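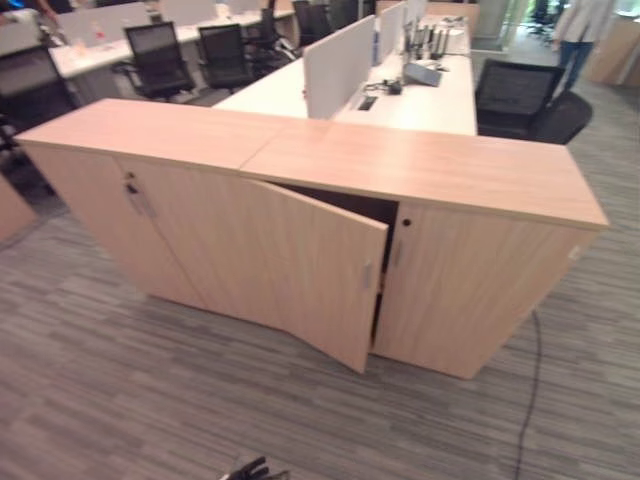

Rowena Layug told me that I had the wrong idea about the river walk at Serkley. I had written to her that it looked like a walk for strong people, with the hill and the long distance. She answered that her oldest guest last May went the full 11 miles, stopped twice for cake, and was first in line for the boat.

Layug has led visitors through the Usell valley for 17 years. We met at 10 in the morning at the Tultitz ferry office, where she plans her tours when the season is quiet.

"Most people come for the castle," she said. "They stay one hour, they buy a postcard, and they drive to the coast. I don't say this is wrong. But the valley begins behind the castle, and they never see it."

The valley has one real town, Usell, with 3,000 inhabitants and a market hall that is older than the church. Layug likes to begin there, before the shops are open. She takes her groups down the stone steps to the old dye works, where the water was once red or blue depending on the week. Children are allowed to color a small piece of wool and take it home in a bag.

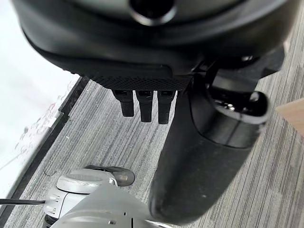

The question I wanted most to ask was about shoes. Many visitors come to Usell in thin summer shoes, and the path to the mill has wet stones for a large part of the way. Layug laughed and looked down at the gray striped floor under our feet. "If the path was flat like this, I would be out of work," she said. She recommends boots with a good heel, and a second pair of socks also for the dry months.

From the mill, the walk follows the water to the Sekiguchi garden, which was planted by a family of tea merchants and is now open every afternoon in summer. Layug prefers it in the rain. The maples are then very dark, she says, and the frogs are louder than the visitors. There is a tea room with six tables, and you cannot reserve.

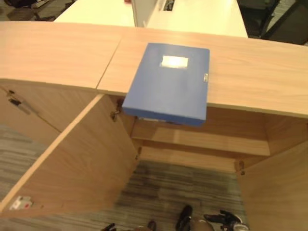 Serkley is the last stop, and for Layug it is the best one. The village has a small beach on the river, a smokehouse, and a chapel with painted ceiling boards. She compared their color with the light oak of the cabinet in the office, only with birds and pears painted over it. The painter did not sign his work, and in the village there are several opinions about who he was.

I asked what a family should do if they have only one day. "Start in Usell, eat early, and leave the castle for the evening," she said. "The evening light is on the west wall, and the buses are gone."

The last boat from Serkley goes back to Tultitz at six. Tickets are sold on board, and dogs travel free.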